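FROM THE FRUIT AND VEG CORNER

Quick one from me this month, the delivery is due and I've still got half the crates to turn around.

First the produce stand. If you haven't been in since the refit, the fruit has come off the long bench and gone onto the tiered crates, pine slats on black metal. Rocío Carrasco pushed for it all winter and she was right, I'll say it in print. Things on a slope get looked at. Things on a flat bench get leaned on. We did keep some of the old flat spots for the crates that won't behave on an angle.

Cost, because people keep asking at the register: 1,690 dollars all up for the stands, and we got 549 of that back selling the old bench and the two bins to Simard, the cafe up the hill. Grodau did the welding and delivered 6 days early, which has never happened to us before with anybody. The crates themselves are from Jallero. Bit rough on the edges when they came. I went over them with sandpaper out the back and have the splinters to prove it. If you find one I missed, tell me, don't just put the fruit back.

Grapes. Green ones are in and they're good, crisp, not too sweet. Big bunches. You do NOT have to take the whole bunch, there are scissors on a string at the counter, ask and we'll snip you what you want. Please don't pull single grapes off to try, the bunch goes soft from the bare stem and then nobody wants it. Just ask for a taste. We always say yes.

Grapes stay on the upper crates by the way. They were down low the first week and every toddler in the district had a handful. Also the bunches look better hanging over the front a bit, Rocío says like a curtain, I say like grapes.

Tomatoes. Still plenty. Big reds for slicing, cherry tomatoes for the lunchboxes. Keep them OUT of the fridge at home unless they're cut, I know I go on about it. Bench, stem side down, eat within the week. The soft ones go in the sauce box by the door, 700 g bags, pay what you like, great for relish. Cayetano Segura made eleven jars from his and brought us one and it did not last til closing.

Now the one real problem with the slats. Cherry tomatoes roll. They get down to the lower crates and sit there on their own looking sorry for themselves, and the small ones go straight thru the gaps. If you're on a shift, please do a sweep along the bottom before you lock up, feet first and then hands. A squashed one on that floor is like ice. I've ordered a roll of mesh to line the bottom tier, Braker says it's on the way. Until then loose cherries go in the punnets and only on the flat, not on the slope. Thanks.

Flowers - yes, the yellow roses are fake. Yes, so is the tree. Three people have watered the tree. The garland wipes down with a damp cloth, nothing sprayed on it please, not with food that close. I was against the whole lot if I'm being fair but it does cheer up the grey floor and the customers like it, so it stays, at least untill November when we want the posts for the mango signs.

Still after: clean egg cartons, paper bags with handles, and somebody tall for an hour to help re-tie the garland along the top. Morning tea supplied.

Wanted recipes too, anything with green grapes that isn't a cheese plate. Drop them in the tin at the counter or scribble on the back of a docket. Best one gets a tray of tomatoes and goes in the next issue.

Right, truck's here.

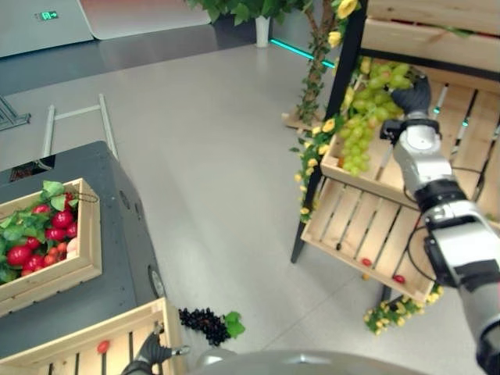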